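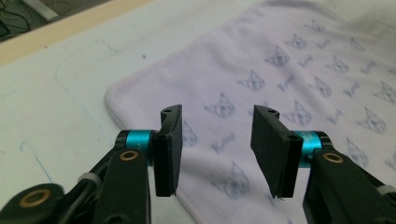

Cat cloth on the table, gripper open, nothing in it yet.

Thread: Marker lines on the table – house rule or bad habit?
Board: Hand-held grippers, good practice

teal_knuckle
Posting the above as a conversation starter. We're redoing our written rules for cloth work at Stillside and I've been told to get "outside views", so hello, outside views.

Draft as it stands:
Start every take with the fingers open and empty.
Cloth starts flat, hem inside the marker lines.
Look at the finger screws every 12 takes.
No loose cables where people stand.
Wipe the table in the morning.

Notburga Steiner wrote the last one and feels strongly about it. Anything missing?

urs_m
Rule four. Top left corner of your own picture. I'll say no more.

teal_knuckle
You've said plenty, Urs. It's a draft.

nokby_nuwan
I'd bin the marker lines. We had them at Nokby, and all we got was 210 takes of a cloth sitting in exactly the same place. Lovely and tidy, no use to anyone. Move the cloth between takes and write down that you moved it.

halldora_d
Disagree with Nuwan, as is traditional. Lines don't mean "put it here every time". They give you something to measure from. Ours say which corner goes near which line, and the list changes daily. Without them people say they're varying the position and then put it down wherever their elbow is comfortable.

nokby_nuwan
My elbow was very comfortable, thank you.

halldora_d
It was the same spot 116 times, Nuwan. I had to read the log.

crestrepo
Can I ask about the flat rule? The cloth in the photo has a soft fold up near the right, so is that a pass or a fail? If it's a pass, say so in the rule. "Flat" will mean something different to everyone on shift. At Orport we wrote "no fold that hides the hem" and the arguing dropped to maybe one a week.

teal_knuckle
Pass, I think. Stealing the hem wording.

urs_m
Also, patterned cloth. Your rules say nothing about it. A print of cat faces gives you something to follow as the cloth moves, and a plain one doesn't. Keep them in separate batches, or at least put it in the label. The Haslinger lot mixed theirs and had to go back through 1,143 takes by hand. I was one of the hands.

crestrepo
Does the label need to say cats?

urs_m
"Printed, repeating, pale" will do. Cats optional.

halldora_d
Back to the screws. Every 12 takes is too often. People tick the box without looking. Do it at start, at lunch, and after any knock against the table.

nokby_nuwan
Agreed, annoyingly.

teal_knuckle
Right, second draft: lines stay but the position list changes daily, hem wording from Orport, print goes in the label, screws as per Halldóra. Cables stay at rule four. Notburga wants the wiping moved up to rule one and I haven't the strength.

urs_m
Cables to rule one, wiping to two. I'm prepared to fight her for it.

teal_knuckle
She's in until half past four.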